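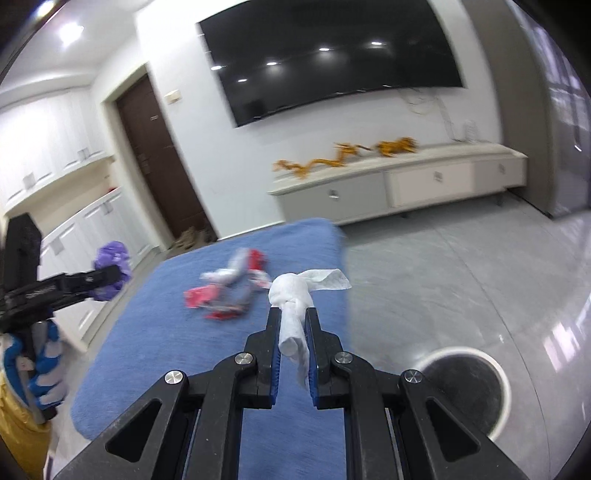

*White sock and a pile of clothing on blue fleece*

# Skillel Peel-Off Base Coat

A water-based base coat for glitter, chunky flake and any other polish that is a chore to remove. Brush it on bare nails, let it dry clear, then polish as usual. When you want a change, lift the edge with an orangewood stick and peel.

Made by Skillel and stocked in our Lendthorpe shop and online.

## Details

- **Bottle:** glass, with a screw cap and flat brush
- **Color:** milky white when wet, clear when dry
- **Finish:** slightly tacky
- **Coats needed:** 1 thick or 2 thin
- **Typical wear:** up to 3 days
- **Removal:** peel; acetone is only needed for bits left along the cuticle
- **Scent:** mild, like school glue

## What it's for

Glitter is the main use. A dense glitter topper over a normal base can take several rounds of soaking and foil. Over this base it comes off in one or two pieces.

It also suits people who change their polish often, test swatches, or need bare nails for work on short notice. Stampers use it for practice designs. If you want a manicure that lasts all week, buy a regular base coat. We carry the Eide Ridge Filler and the Eide Sticky Base, and both hold longer than anything that peels.

## How to use it

1. Wash your hands and dry them well. Wipe each nail with remover or alcohol.
2. Apply the base in an even layer. Leave a thin gap at the cuticle and along the sides.
3. Wait until the white color is completely gone. A thin coat takes a few minutes, and a thick coat can take 19. If it still looks cloudy anywhere, keep waiting.
4. Apply your color in thin coats. Let each one dry before the next.
5. Finish with top coat and cap the tip of the nail.

Avoid long baths and dishwater on the first day. Hot water softens the base, and the polish can slide or lift at the edge.

## Removing it

Push a wooden stick gently under the polish near the cuticle and work across. Once a corner is up, the rest should follow. If it resists, soak your fingertips in warm soapy water and try again. Don't force it. Pulling hard at a stuck spot can take a layer of nail with it, especially on nails that already split.

Wash off the residue with soap and apply cuticle oil.

## Works with

We have worn this under regular lacquer, glitter toppers, magnetic polish and stamping polish. It works under the whole Caltari glitter line, including the big hex pieces. Quick-dry top coats are fine, though some of them shrink and pull the polish up at the tip a little sooner.

Do not use it under gel that cures in a lamp. The base is not made for that, and the gel will lift unevenly. It is also a poor match for dip powder.

## Common problems

**It popped off after a few hours.** The nail probably had oil or lotion on it, or the base was too thin. Wipe the nails again and use a thicker coat.

**It won't peel.** Usually the coat was too thin, or color went past the base onto bare nail. Keep the color inside the edge of the base.

**Bubbles.** The base was still wet underneath when the color went on.

**The bottle has thickened.** Stir in a drop or two of clean water. Never add polish thinner or acetone, which will turn it to rubber.

## Care of the brush

Wipe the neck of the bottle before closing it. Dried base will glue the cap on. If the brush goes stiff, stand it in warm water until the bristles loosen, then blot it dry. Store the bottle upright, away from frost. A bottle that has frozen stays lumpy.

## Refills

A refill pouch is sold separately and fills the standard bottle 3 times. Cut the corner small and pour slowly. The March batch has a slightly thinner texture than the earlier one, so you may prefer two coats with it.

## Ordering

The current batch is 300 bottles. When it sells out, the page will switch to back order and you can leave your email address. Unopened bottles can be returned to the Lendthorpe shop or by mail. Opened bottles can't be returned unless they arrived damaged or leaking.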